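2023-05-20

Up early and on the bus by half past seven. The open day at Zida started at nine and I wanted to be there before the school groups. The building is out past the rail yard, the old Fakuvska textile works, and they have kept the name on the gate. Parking looked bad already. Glad I took the bus.

They gave us a badge and a floor plan at the door. I was put in the second group, 33 people, mostly from laundries and uniform rental, a few students, and one man who sells shelving and told everybody so. Coffee was weak. The rolls were good.

The first hour was a talk. A woman from the company went through what they do, which is teach machines to handle cloth. She said boxes and bottles are more or less solved and cloth is where it still goes wrong, as a shirt never lies the same way twice. I have spent most of my working life at the folding end of a hotel laundry and could have told her that for free. But she explained it well. They have people do the job first with a gripper held in the hand, with a camera on it, and the recordings are what the machine learns from. They want 700 recordings for each type of item before they let an arm try it. For the whole project they had 3,196 as of this week. The number was on a screen in the lobby and went up by two while I was eating my roll.

After that we went down to the floor. It was dimmer than I expected. The guide said they work under different lights on purpose, some days bright, some days with half the lamps off, so that the machine doesn't get used to one kind of room. I had brought my reading glasses and no others, so I stood close.

The station I stayed at longest was the sorting one. Laundry comes in as a heap and the person has to take out one piece without dragging the rest along. They keep the pieces mixed, patterned with plain, thin with thick. The rule is to look for a fold that stands up by itself and take that, and leave the flat parts alone. We do it the same way at work, only I never had words for it. A new girl at the laundry always grabs the middle and ends up with three pillowcases and a sock. 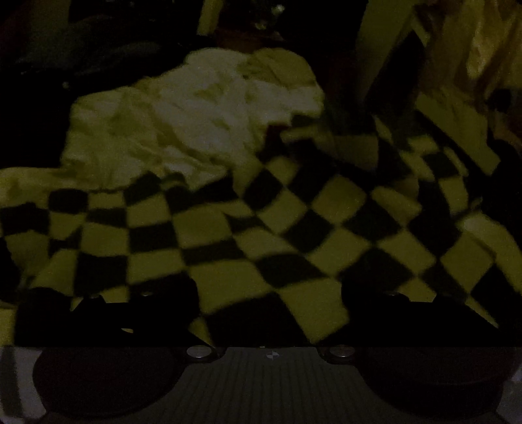 They let visitors have a turn. You got 2 tries, and I used both. The gripper is heavier than I thought it would be, and my wrist was tired before I had anything in it. On the first try I squeezed too early and came up with air. On the second I got hold of a corner, lifted slowly as they told me to, and had a towel clear of the heap. The operator said that was fine for a beginner. The student after me got nothing either time and was annoyed.

What I noticed is how much I normally do with my fingertips without thinking. With bare hands I can tell if I have one layer or two. With the tool there is none of that, and you have to go by eye and by how the cloth moves when you pull. I asked the operator if she got used to it and she said it took her most of a month. She does four hours a day and then switches to labeling the recordings, sitting down. I would want the sitting job first.

Then the arm demonstration, behind a clear screen. It picked hand towels out of a bin and laid them on a belt. It was slow. I timed one at 19 seconds by my watch – I can do five or six in that time and talk as well. It dropped one and went back for it with no fuss. People clapped at that, more than they had for the ones it got right. The guide said fitted sheets are a long way off. Nobody from the laundry side was surprised.

Mihăilă, the linen service from across the river, has apparently signed up to take one of the arms on trial next year. Their people were in our group and asked most of the questions, about downtime and lint mainly. Lint gets into everything. The answer was a filter and a cleaning every shift, and they wrote that down.

I asked what happens to the folders once the arm is in. The answer was that somebody still has to feed it and catch the mistakes. I believe that for now. I didn't ask again.

Lunch was sandwiches in a tent. I skipped the last session, which was on software, and walked over to the Iterberg stand to look at carts. Their new one has a spring floor that rises as you empty it, so you don't bend. I took the leaflet for my supervisor. That one I would like to have tomorrow – my back has been bad all of May.

Home by three. Washed the kitchen towels and hung them out. Shoulder a little sore from the gripper. Need to call about the boiler and put the badge lanyard somewhere, it is too good to throw away.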